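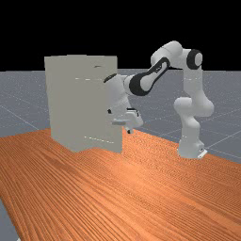

New thread, and it's going to be a long one! We've started gathering demonstrations for the cabinet task in simulation and I have a lot of notes. Project name is Laxdal, if you've seen me mention it before.

Quick recap for people who weren't around in May. We want one policy that can open things it hasn't seen before. Before it can learn that, it needs a big pile of examples of an arm opening things properly, so that's my job this month.

How an episode gets made: I drive the simulated arm with a handheld controller, the recorder (we call it Hirier) saves joint angles, gripper width and every camera view at each step, and I press a button when I'm happy. If I mess up I press the other button. I press the other button a lot.

Count as of Monday, August 29, 2022: 194 episodes kept. I was hoping to be further along, but these are good ones and I've watched every single one back.

Biggest lesson so far is about the approach. My first batch all came in along nearly the same path – up and over, then straight to the handle. Lovely to watch, terrible to learn from. The policy trained on them was completely lost if the arm started a hand's width to the left.

So now the start pose gets shuffled before each episode, and so does the cabinet. It slides, it turns a bit, sometimes it ends up so close to the base that I have to fold the elbow right up to reach. Those are the fun ones!

Second lesson: slow down near the handle. I was rushing the last bit because I knew where I was going. In the data that comes out as one big jump and then a closed gripper, and the model has nothing to learn from in between.

We save a view from the hand too, and I've become a huge fan of it. The outside view tells you where the arm is in the world, but the hand view tells you how the fingers line up, and you need that for a thin handle.

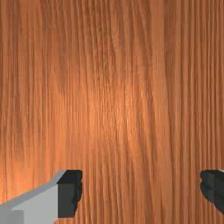

Hand view: fingers open, nothing but wood grain between them.

You get plenty of steps like this one, with no cabinet in view at all. I used to trim them off. Then I tried training with them left in and the arm got noticeably better at finding its way from a bad starting spot, so they stay.

Also, please appreciate that wood texture. I picked it on day one as a placeholder and now I'm attached to it. It will get swapped for random ones later (plain colors, stone, some truly ugly carpet) so the policy doesn't decide that orange wood means "cabinet nearby."

Stuff I threw out last week: 43 episodes. Most were me bumping the cabinet with the wrist, 13 were a recorder bug where the gripper width got saved one step late. That bug was sneaky, everything looked fine on playback until I plotted the numbers side by side. Fixed now.

Someone asked how long an episode takes. Some 18 seconds if all goes well, plus the reset and the checking. I do them in short sessions with breaks, my hands get sloppy otherwise and you can see it in the paths.

Someone else asked why I don't script the whole thing. I did try! Scripted runs are great for volume, but mine never hesitated and never corrected themselves. I'd like the model to see a few small corrections, so I'm keeping the hand-driven ones as the core and may mix in scripted ones later.

Next up is the second cabinet model, Brademmont, with the handle on the other side. I already know my muscle memory is going to hate it. After that comes Bornier, which has drawers, and I'm very excited about drawers.

Will post training curves when there's something worth looking at. If you've gathered data for doors or drawers yourself, tell me how much you shuffled the starting poses – I'd love to compare notes.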